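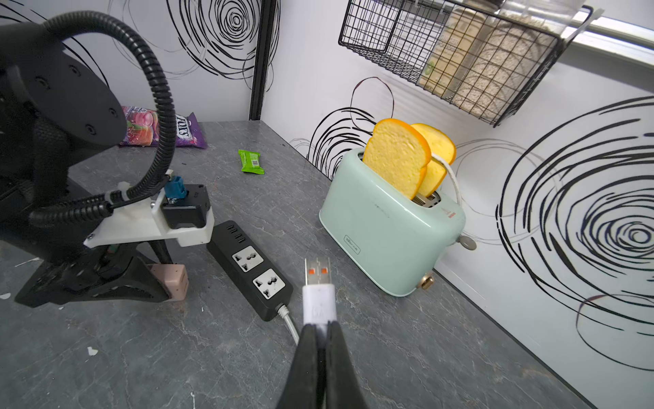
Plug It In, Take It Out

Cultdale's student robot club has one rule for fall. No new tasks until the USB plug works.

Sounds small. Isn't. A USB-A plug goes in one way, the port is barely bigger than the plug, and a gripper with two fingers has no idea it's off by a hair until it jams. Ask anyone in the club. They have all jammed it.

"I thought we'd be done in a week," says Etenesh Chala, who runs the evening sessions. "That was May."

The setup is a kitchen, more or less. Two arms, a counter, a toaster with toy bread, a power strip with a row of USB ports. Scribbles on the walls, big black spirals, drawn by hand one slow night. Students take turns driving the arms and every try gets recorded. Good ones, bad ones, the one where the cord ended up around a wrist. All of it goes to training.

The count on Oct 12, 2020 stood at 2,227 tries. The goal at the start was 1,000. Nobody changed the goal, they just kept going past it.

Why so many? Partly the cord. Cords don't sit still. Pick the plug up near the tip and you cover the metal part. Pick it up too far back and it swings. The club's sweet spot is the white housing, squeezed flat, tip clear of the fingers. Took most of the summer to agree on that, and there is still a group that holds out for a sideways grip.

Then the handoff to software. The club's program, Badero, learns from the recordings and takes over the arms on its own. First version froze over the counter. Second version went for the toaster. The current one reaches the port and then sort of leans on it.

Money is tight. 40 dollars a month for parts, most of it going to fingertip pads and screws. Brackets are 3D printed, reprinted, printed again. Valdovinos, the repair shop downtown, gives them dead chargers by the bag.

Next up is the Niltomlow meet, where teams get 2 minutes on a counter they've never seen. Different strip, different cord, differnt light. Chala wants the wall scribbles redone before then so the program quits leaning on them to find it's way.

And the toast? On the list. After the plug.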